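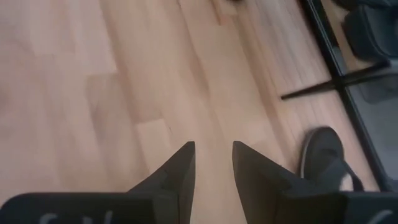

Moving in, week two

Well, we made it to Olgate! The van showed up early, the rain held off until the sofa was inside, and I have now slept two whole weeks in a town where I know the woman at the bakery and pretty much no one else.

I promised a few of you a proper update, so here goes. The apartment is on the second floor, above a shop that sells buttons and zippers (I went in to say hello and came out with a bag of buttons, don't ask). It's smaller than the old place on Plerkgate but it gets so much more light, and I love the floors. Pale wood all the way through, after years of that gray carpet! I keep walking around in my socks like a kid.

The boxes are another story. I packed 37 of them and labeled maybe half, so every meal has been a treasure hunt. We ate soup out of mugs for days before the bowls showed up, wrapped in beach towels, in a box marked "desk." The can opener is still missing. If you helped me pack and you remember putting it somewhere clever, please write to me.

The neighborhood is hillier than I expected. The number 14 bus stops at the corner and goes all the way out to Ackroyd, where there's a big Saturday-style market that seems to run most of the week, and I've already bought too many plants there. A fern, a thing with stripes, and a lemon tree that I have no business owning. The lemon tree rode home on my lap and dropped leaves on everybody.

What I miss: my old library, the pool, being able to find the light switch in the dark. I keep slapping the wrong side of the doorway at night.

Next up is curtains, because the streetlight comes right in, and then a bookcase for the hallway. I've measured that wall three times and gotten three different answers, so I may just buy the narrow one and hope. My sister is coming in September and would like a bed by then, she says, or at least a mattress. More when the can opener turns up!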